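Introduction to Ceramic Materials
Week 6 handout: Glazes and glaze fit
Tutor: Xiomara Whitfield

Read this before the studio session. Bring your test tile notes and a pencil. The kiln log for October is on the shared drive under Veldale.

1. What a glaze is
A glaze is a thin layer of glass fused to a clay body. It has a glass former (silica), a stabiliser (alumina, mostly from clay and feldspar) and fluxes that lower the melting point. Colour comes from metal oxides or prepared stains. Opacity comes from tin, zircon or small crystals that scatter light.

2. Recipes
Recipes are written so the base materials total 100. Colourants and opacifiers are listed after the total as additions. If a base calls for 40 feldspar, weigh 40 grams for a 100 gram test batch. Sieve twice and label the jar with your initials.
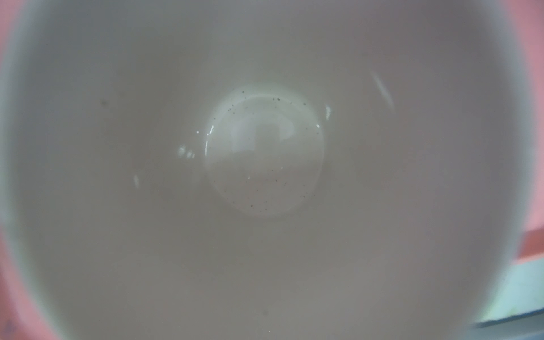
Figure 1. Glazed interior of a white mug, with small dark specks on the base.

3. Surface faults
Crawling: glaze pulls back and leaves bare clay. Usual causes are dust, grease or a coat put on too thick.
Pinholing: gas escapes late in the firing. Try a slower bisque or a longer soak at top temperature.
Crazing: the glaze shrinks more than the body on cooling. Add silica in small steps, up to 9 parts, and retest each time.
Shivering: the reverse of crazing. Flakes lift off at rims and handles. Do not use these pieces for food.

4. For next week
Read the Châu chapter on thermal expansion, skipping the worked tables. Fire one tile in each of the two bodies we have in stock, Lumer and Noster, using the same glaze. Write down the cone, the soak and where the tile sat in the kiln.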